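Handout 6: Comparing Grippers Without Fooling Yourself
Introduction to Robot Handling, Illville
Notes by Tahira Satti, revised April 7, 2019

Last week we picked an arm. Everybody enjoyed that, since arms are large and move about impressively. This week we get to the part that touches things, where most of the trouble lives.

You will compare two grippers, the Rudd and the Flivonitz. Both have two fingers and both come with a data sheet. Read the data sheets once, for entertainment, and then put them in a drawer. Grip force measured on a steel block by the people selling the gripper tells you a good deal about steel blocks.

6.1 What we are comparing

Pick one question per session and write it down before you touch anything. "Which one is better?" is a question for the cafeteria. "Which one drops the paper cup less often when the approach is a little off center?" can be answered by the end of the afternoon, if you start on time.

The usual candidates are opening width, pad shape, pad surface, how much the fingers bend under load, and what the wrist camera can still see once the fingers are in its way. The last of these gets left out of most reports. Two years ago a group wrote eleven pages on friction and discovered during the demo that their camera had a fine view of a finger and no view of the cup.

6.2 Before the first trial

Open the fingers all the way over a plain, light surface with nothing between the pads. Look at the camera picture on the big monitor, never on the little one. Check how much of the view the fingers take up, and whether both tips are in it. Save one still at full opening for each gripper and put it in your report next to your settings.
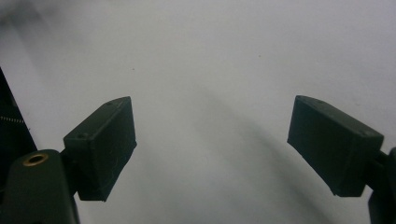 Shadows count too. Software that looks for edges will happily find one in the blurry side of a shadow and send the arm after it. If you move a lamp halfway through a session, you have started a new session, however strongly you feel about the 28 trials you already ran. Stuart Heywood's group moved a lamp and did not mention it until question time.

Check the fasteners on the pads as well. A pad that can wiggle will give you wonderfully varied results, and you will be tempted to write a paragraph explaining them.

6.3 Running the trials

Each gripper gets 40 trials per object. Swap grippers halfway and swap back, so that a tired operator is equally unfair to both. One person runs the Nemutell controller and another keeps the log. The person with the log decides what counts as a drop, using the definition you wrote beforehand, and does not take suggestions from the person at the controller.

Failures to record separately:
- missed the object
- touched it and pushed it away
- closed on it and lost it in the lift
- lost it while carrying
- other (describe; "weird" is not a description)

Please do not delete bad runs. The archive holds more than 1,000 logged trials from earlier classes, and the most useful ones are nearly all failures. Yoon-hee Seo found the bug in our closing routine by reading other people's "other" column, which she says was also the best writing in the file.

6.4 Reporting

Give the raw counts first and percentages after. Say which pads were fitted, what speed the fingers closed at, and where the lamp was. If the two grippers came out about even, write that they came out about even. I have never marked down a dull result. I have marked down several exciting ones.

Reports go to Chelsea Fairclough, who will send them back if the log is missing. Questions about the controller go to Stuart Pearce, after you have tried turning it off and on.

Reading for next time: Handout 7, on wrist cameras, first three sections. Bring your stills.

Robot Handling course, Illville | Contact: course office | © 2019 T. Satti | Back to top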